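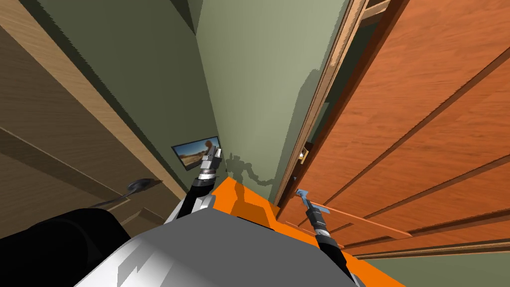
Report on the Visit to the Jerov Joinery Works and Training Center

The regional housing office was invited in July 2022 to visit the joinery works at Jerov, which supplies interior doors, fitted cupboards and stair parts to public housing projects in the district. A delegation of three attended on behalf of the office. The purpose of the visit was to review the production of replacement doors for the Civberg apartments and to learn how the works trains its apprentices.

Arrival and introduction

The delegation was received by Radoslava Jurčo, director of the works, in the former drying hall, now used as a meeting room and exhibition space. Ms. Jurčo gave a short account of the company's history. The works began as a repair shop for window sashes and moved to its present site when the old sawmill closed. It now employs 33 people, including the apprentices, and carries out most of its work within the district. Orders from farther away are accepted only in the winter months, when local building slows down.

The introduction was followed by a presentation on the Civberg order. The apartments there were built with narrow entrance halls, and residents have complained for many years that the original doors open against the coat cupboards. The new doors will be hung on the opposite side wherever the wall allows it. Where it does not, the cupboards will be made shallower and fitted with a handle that lies closer to the panel. The delegation asked that residents be shown a finished sample before work begins in the first building, and the works agreed to this.

The timber store

Boards are delivered to the rear yard and sorted by thickness before they are brought indoors. The store manager explained that spruce and pine are bought from two forest owners in the valley, while oak for thresholds comes through the dealer Drotel. Every stack carries a paper card showing the date of delivery and the last moisture reading. The delegation noted that the cards are filled in by hand and later copied into a ledger - a system the staff said they prefer, having tried two others.

The machine shop

Noise protection was handed out at the entrance to the machine shop. The tour followed the path of a single door, from the cutting of the stiles and rails to the gluing and pressing of the finished leaf. Pressed doors are left to rest for 27 hours before sanding. Ms. Jurčo stated that shorter times had been tested and had led to complaints about joints opening during the first heating season.

The dust extraction system was replaced last year, and the air in the hall was noticeably clean. Less satisfactory was the condition of the floor near the loading door, where the surface is worn and uneven. The director confirmed that repairs are planned for the summer closing.

Finishing and hardware

Surfaces are treated in a separate building across the yard. Customers may choose between clear oil, tinted oil and paint. For public housing the works recommends a tinted oil in a warm shade, as scratches can be touched up on site without removing the door. Handles and hinges are supplied by Adebisi and are fitted before delivery. The delegation was shown several older handles returned from rental apartments, and the foreman pointed out where the fixing screws had loosened through daily use. The current model is held by a through bolt.

The training workshop

Apprentices spend the first year almost entirely in the training workshop, under the guidance of two instructors. At the time of the visit they were building small wall cabinets with hand-cut joints, which are judged at the end of the term and may be taken home. Places are open to applicants from the whole district, and the works covers the cost of travel for those living more than 30 kilometers away. The number of applications has fallen in recent years. The instructors attributed this mainly to the reduced bus service, and the delegation undertook to raise the matter with the transport department.

Closing discussion

The visit ended with a discussion of delivery dates. The works will send a revised schedule for Civberg, listing each stairwell separately, so that residents can be informed in good time. Questions remain about the storage of the old doors, a number of which are sound and could be used in basement rooms. The office will inspect them together with the foreman before any are disposed of.

The delegation thanks Ms. Jurčo and her staff for their hospitality and for the open manner in which all questions were answered. Copies of the presentation may be requested from the housing office.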